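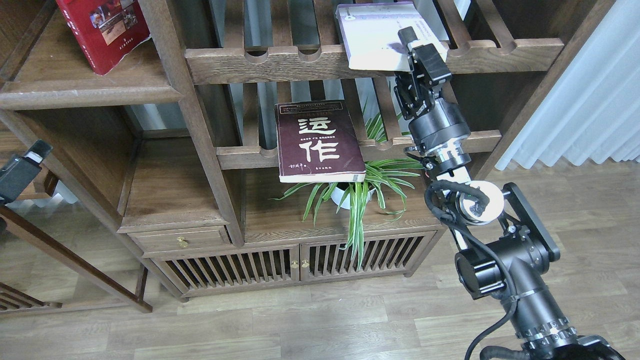
A student in last year's group wrote on the feedback sheet that she had kept a reading journal for a whole semester and still couldn't say what a single one of the books had been arguing. I have thought about that comment a good deal, and I'm grateful for it, and it is the reason this handout is longer than it used to be.

Reading and Note-Taking, Session 2: Keeping Notes You Will Want to Read Again
Wurnside Evening Program
6 min read

Welcome back, everybody. Last time we talked mostly about choosing what to read and how to make peace with the pile you aren't going to get through. Tonight is about what you do with a pencil in your hand. Some of you told me over coffee that you already take pages and pages of notes, and some of you admitted you take none at all, and I want to say warmly to both camps that you're in the right room.

Copying and noting

Most of us were taught to take notes by copying. You find a sentence that sounds important, you write it down, and you move on feeling that something has been accomplished. There's pleasure in it (I still do it with poems), but a copied sentence asks very little of you. You can copy a whole paragraph while wondering what to make for supper.

A note, in the sense I'll use in this course, is a sentence of your own about what you read. It can be clumsy. It can be wrong, and you can come back and fix it when you find out. Mine often start with "I think she's saying that," and I leave those words in, so that later I can tell my guess from the author's claim.

The 15-minute close

When you finish a sitting, shut the book and set a timer for 15 minutes. Write down what you remember without looking. For the first few minutes you'll believe you remember nothing, and then a scrap comes back and drags another scrap along with it. Only when the timer goes should you open the book again and check yourself, using a different color of ink for the corrections. Those corrections are worth more to you than a tidy page, so please don't recopy it neatly!

If you have small children or a long shift behind you and 15 minutes is out of the question, do it on the bus, or do it out loud while you wash the dishes.

Page numbers

Write them down every time. I once spent nearly 2 hours hunting for a remark about letter writing that I was sure came early in the book, and it was on page 317. If you read on a screen and there are no fixed pages, put the chapter and the first few words of the paragraph.

Marking the book itself

People feel strongly about this, and we had a lively evening over it last July. My own rule is a light pencil line in the margin of books I own, and slips of paper in books I don't. Library copies stay clean, please. Highlighters I find hard to love, mainly for the way they make a page look finished with, but if yours has served you well for years then keep it.

For next week

Read the Serninska essay in your packet, which runs to 42 short paragraphs and can be done comfortably in two sittings. Do a 15-minute close after each sitting and bring both sheets, corrections and all. We'll trade with a neighbor and see whether a stranger can follow your argument from the notes alone. If you'd like something extra, the first chapter of the Jukwood reader covers older kinds of commonplace book and is a lovely thing to have by the bed.

Spare packets are on the table by the door.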